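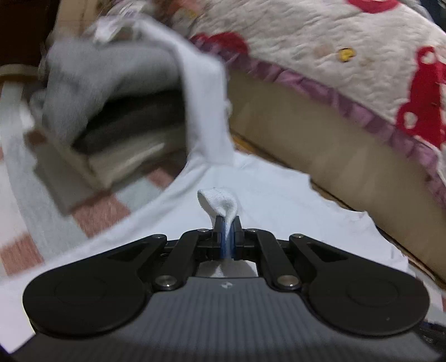

Pilari Opens Linen Room in Gremovton for Small Guesthouses and Care Homes

GREMOVTON, December. Pilari, a laundry and linen service, has opened a linen room in Gremovton that will fold, sort and pack towels and other flat goods for small guesthouses, clinics and care homes.

The room is on the ground floor of the former Ledex print works. It takes in clean, dry goods from customers who do their own washing and want help with the folding and packing. Until now Pilari has only handled linen that came through its own washers.

The company has signed 107 customers for the first season. Most of them have fewer than 20 beds and no space of their own for a folding table.

"People buy a bigger washer and dryer and then find out the folding is what takes up the afternoon," said Achilleas Triantafyllou, operations manager at Pilari. "A white towel shows everything. If the corner is pulled crooked or the edge is rolled under, the guest sees it on the rail. We would like customers to send us the heap and get back a shelf."

White goods make up most of the work. Bath towels, hand towels and washcloths are kept apart from sheets and table linen from the time they arrive. Each piece is spread out, straightened along its edges and checked for pulled threads, thin patches and stains before it is folded. Pieces that fail the check are bagged separately and returned to the customer with a note. Pilari does not throw anything away without asking.

Customers can choose from three standard folds. The first is a flat fold in thirds for open shelves, the second is a narrow fold for towel rails, and the third is a roll for baskets and spa rooms. Other folds can be arranged if the customer sends a sample piece with the first load.

Finished goods are stacked by size and wrapped in paper. Each bundle carries a label with the customer's name and the number of pieces inside. Orders that arrive before 9 a.m. are ready in two days. Delivery in Gremovton is included in the price, and customers outside town can pick up from the side entrance on the yard.

Mthembu, which runs guesthouses along the river, was the first customer to move its towels to the new room. It sends bath and hand towels from three houses and will add pool towels in the spring.

Pilari asks that goods be fully dry when they are dropped off. Damp loads will be sent back unfolded. Bags should be tied and marked with the name on the account. Fitted sheets are accepted but are charged as two pieces.

Price lists and drop-off bags are available at the Pilari front counter in Gremovton. Existing wash customers do not need to open a new account.

About Pilari
Pilari washes, folds and delivers linen for small businesses in Gremovton and the surrounding area.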